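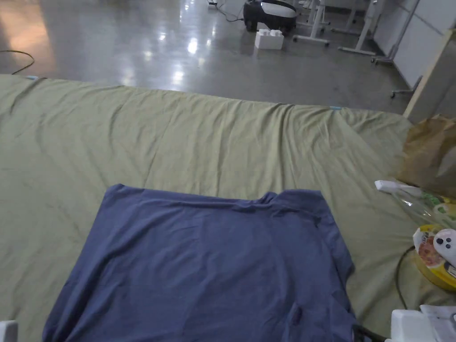
I moved my alarm scheduling off the phone in November and onto a small server in the hall cupboard, a fanless Beritz box that had been idle for a couple of years. The software is Bumomis, which takes calendar entries and converts them into timed audio events on any speaker on the network. A typical entry in my config is a chore with a duration and a follow-up prompt. The laundry one is called blue-tee, after a slate-blue T-shirt like the one on the green sheet, and it fires at 7 pm with a second prompt 13 minutes later.

Installation is a single package plus a config file. The parser is strict about indentation and gives no line number when it fails, so I keep a known good copy in a separate folder. My current file is 866 lines, most of it generated by a script that reads the council bin schedule and my work roster.

Latency was the first problem. Out of the box, the delay between trigger and sound was almost 8 seconds on the kitchen speaker. The cause was name resolution: Bumomis looks up each speaker every time it plays. Setting static addresses and turning off discovery fixed it.

The second problem was volume. The scale runs from 0 to 100 but the mapping to my Lerkmont speakers is linear, so everything under 30 is inaudible and everything over 60 wakes the neighbours. Yolanda Figueroa posted a patch on the Rutherford mailing list that substitutes a logarithmic curve. It applies cleanly to the current release — you need to rebuild the audio module afterwards and restart the service, as a reload doesn't pick it up.

Still outstanding: daylight saving. The scheduler stores local time with no offset, so a job set for 2.30 am on changeover night either runs twice or gets skipped. I've moved the nightly backup to 4 am for now and opened a ticket.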